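Workshop Tips: Getting a Pick-and-Place Arm to Behave (the Software Side)

Posted Feb 21, 2022

A few people wrote in after the December page on cable ties and cable chains and asked for the same sort of thing on software. So I've gone through my notebook and typed up the tips I keep coming back to. They're in no real order, and some are so small I was a bit embarrassed to write them down, but those are the ones that have saved me the most evenings.

I work mostly with groceries. Cans, little boxes, that kind of thing. My planner is a pile of Python I call Brotton (named after the street I lived on when I started it) and the simulator is Hokton, which a friend's outfit, Truvbridge, lets me use. If you run something else, most of this should carry over fine.

Name your frames like you name your spice jars

I used to have frames called "base2" and "tool_new" and "tool_new_ok". Don't do that! Pick a pattern, write it on a card, tape the card to the monitor. Mine is parent first, then child, then the word "from" in the middle, so every transform reads like a sentence. When a grasp comes out rotated a quarter turn I can usually find the culprit by reading the line out loud.

Keep a dry-run flag on everything

Every script I own takes a --dry flag that does all the planning and prints the joint targets and then stops. It takes ten minutes to add and you'll use it every single day. Make dry the default, too, so that moving the arm is the thing you have to ask for.

Fatten the gripper, slim the groceries

Collision padding is like flour on the counter - you want some, and then very quickly you have too much. I pad the gripper links by four millimeters and leave the objects at their true size. When I padded both, the planner decided there was no way to get at anything standing next to anything else, and it took me most of a week to see why. If your planner says "no solution" on a grasp that looks easy, turn the padding off and try again before you touch anything else.

The finger pads are a special case. They're supposed to touch things! I allow contact between the pads and the target object only, and only for the last part of the approach. Put the rule back on for everything else as soon as the lift begins.

Pick the easy one first

My first ordering rule was "nearest to the gripper goes first," and it's a bad rule whenever the nearest thing has a neighbor leaning in on it. The pudding box might be closest, but if a can is standing against its front corner, half your side grasps are gone. Now I score each item by how much clear table it has around it and take the loneliest one first. The tuna can nearly always wins, and by the time the planner gets back to the crowded pair it has more room to swing.
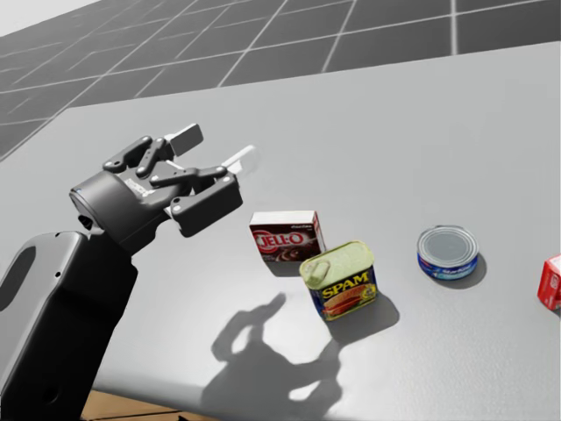 The score doesn't have to be clever. I draw a ring around each footprint, see how much of the ring is free, and multiply by a small penalty for distance. Eleven lines of code, and I've never felt the need for a twelfth.

One more thing on ordering: recompute it after each pick. I cached mine once to save time and the arm went off after a can it had already put in the bin.

Shadows will fool your segmentation

If you segment on color alone, a hard shadow on a pale tabletop looks an awful lot like a dark object. The gripper's own shadow is the worst of them, because it moves when the arm does. Pramila Nishad put me on to a very plain fix, and it's the one I still use: anything your color mask finds has to stick up from the table plane in the depth image too, or it gets thrown out. A shadow has no height. My false detections dropped from 107 in one long overnight run to so few that I stopped logging them.

Shiny lids go the other way. The metal top of a can may come back with holes in the depth, so fit your cylinder to the side wall and the rim and let the middle of the lid be missing. For squarish cans with rounded corners, a plain box fit is good enough. I wasted a whole weekend modeling the corners.

Don't trust half an object

When something is poking in at the border of the camera view, your pose estimate for it is a guess. I give those a "partial" tag and keep them as obstacles (nice big ones) but never as targets. Once the camera has a proper look, the tag comes off and they join the line with the others.

Ask for several grasps, keep the boring one

My sampler makes 300 candidates per object. Most are silly. I sort by grasp quality, sure, but then out of the top handful I choose the one that moves the wrist least from where it is now. The arm looks calmer, the plans come back quicker, and I get fewer of those big elbow flips that make you jump back from the bench.

Save your seeds!

Any time you use random numbers, write the seed in the log. I had a failure on run 1,727 of a batch of 3,330 and no seed saved, and I never did see that one again. It still bugs me. Save the seed, the scene file and the version of your code all together in one folder per run. Disk space is cheap.

Log in plain words

A log line that says "state 4 > state 6" is no help at midnight. Mine say things like "closing on tuna can, width 84 mm, expected 85." Justinas Kütt prints his in two colors, one for what the planner wanted and one for what the arm reported, and I've stolen that idea completely.

Slow down near the table, and only there

People set one low speed for the whole motion and then complain that the cycle takes forever. Split it. Go at a decent clip through open air, then drop to a crawl for the last few inches down and the first couple of inches up. Blend the two pieces so there's no hard stop in between - that little jerk at the join is what tips over tall narrow boxes.

Tidying up between runs

I keep a reset script that puts every object back at a known spot with a small random nudge. Without the nudge you end up tuning for one layout, and it all falls apart when a can is an inch to the left. Start with a nudge the width of your thumb and work up from there.

A reader named Butkienė asked whether to tune grip force in simulation. I'd use it to catch the wild values and then do the fine tuning on the bench with a real can and a real box. Cardboard dents in ways my simulator has no idea about. Start soft, go up in small steps, and write the number on the same card as your frame names.

Next page will be on calibration boards, and how to get one flat without buying a sheet of glass. If you've got a good trick for that, send it over and I'll put it in!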